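## Setting up a kids' dual slalom course

I wrote this section after our October dryland weekend at Cirncombe, when I had to explain the whole thing over the phone to Gion Zaugg while he stood on the hill with a drill in one hand. So these are my own steps, the ones I use with our under-tens (your club may space things a bit differently, and that's fine!).

1. Walk the slope from the bottom up and pick two fall lines that feel as equal as you can get them.
2. Drill the start gates first. I leave 5 meters between the two courses.
3. Set the red course all the way down, then come back up and copy it in blue, gate by gate.
4. Screw every gate in snug with the key. If it wobbles, drill a fresh hole a hand's width away.
5. Slip both courses yourself before any racer goes near them.

**Note:** For a course of around 100 meters I like wide, round turns. Little kids lose their nerve on tight ones, and then you spend all morning picking them up.

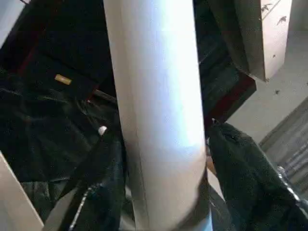
*White cylinder and dark fabric with a small gold-colored label.*

Now the timing. We run the Brurna wireless set, and it's pretty friendly once you've done it a couple of times.

6. Switch on the finish unit, wait for the steady light, then switch on the start wands.
7. Put the finish beams at knee height. Any higher and the smallest racers duck right under!
8. Send 2 forerunners and check that both lanes show a time.

**Caution:** Never reset a gate while a racer is on either course. Hold the start, get a clear "course closed" over the radio, and then go.

On our Thursday club night we had 27 kids through the Montoya run, each lane once, and we swapped the bibs at the finish. The Hundville coaches swap at the top instead, which saves a walk if your lift is slow.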